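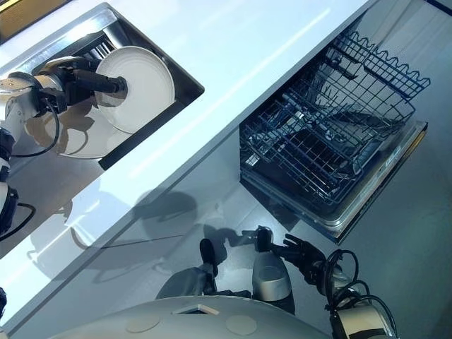

A round white plate over a stainless steel sink, dishwasher open alongside.

Novano Dish Soap Concentrate, Unscented

We've been washing up with Novano since March and we're so happy to finally have it on the shelf! It's a thick, clear concentrate made by Grulunlow, a small soap works that also does the bar soaps a lot of you already buy from us. One bottle holds 400 ml and one pump does a full sink of dishes, so it lasts far longer than its size suggests (ours went through a whole season of jam making).

The foam is low and it rinses off fast, even in cool water. If you're used to a big pile of suds you may want to add more at first - try not to, because you'll just spend longer rinsing. Greasy roasting pans are the one place we go up to 2 pumps and leave them to soak while we eat.

No perfume and no dye. Glasses don't hold on to any smell, and coffee tastes like coffee. It's also lovely for hand-washing wool socks and getting bike grease off your fingers, though the label only talks about dishes.
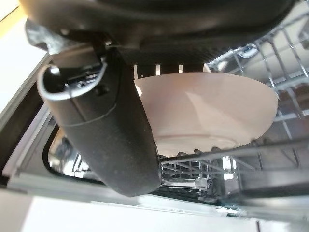

Close-up, black housing and a pale cable loop.

Sizes and refills

The 400 ml bottle is glass with a steel pump. The pump fits the older Entili bottles too, so if you have one of those at home, just order the refill. Refill pouches come in the same 400 ml size and pour cleanly from the corner spout. Snip the corner small!

Each bottle gives 70 full sinks at one pump a sink. We do one big wash after supper and a quick one after breakfast, and a bottle gets us through 33 days with a bit left at the bottom for the next round.

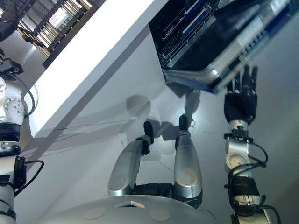
For baked-on cheese and burnt rice, pair it with the Stikora scrub brush. The bristles are stiff enough to do the job and the head twists off when it's worn, so you keep the handle and replace just the end. We wouldn't use it on nonstick, but on enamel and cast iron it's wonderful.

Please note that Novano is for hand washing only. It will foam over in a dishwasher, even a few drops of it, so give pre-washed plates a good rinse before you load them. Store it above freezing. If it turns cloudy in a cold pantry, stand the bottle in warm water and it clears up again.

Ingredients: water, coconut-based cleansers, vegetable glycerin, salt, citric acid.

Page updated 28 Jun 2018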